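So our club finally has a name (Zerklow, don't ask) and a corner of the lab to call our own - two arms, one table and a pile of kitchen stuff from the thrift store. The first task is corn from the basket to the plate. Sounds easy, right? I've logged over 500 tries since July and I still dream about it!
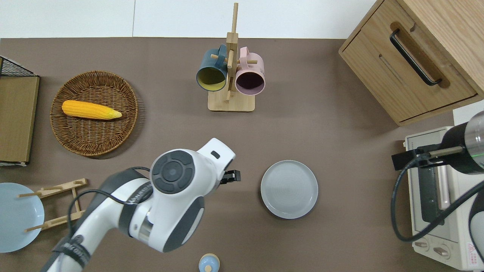 Filed under: Robot Club

Olumide Isah wants us to do the mugs next, and I keep saying no, those pegs scare me. The Brakarwood meet gives each team 4 minutes for the whole table, and our best run so far is way slower than that. I'm rewriting the grip code tonight (again) and then we'll try the corn with both arms - wish us luck!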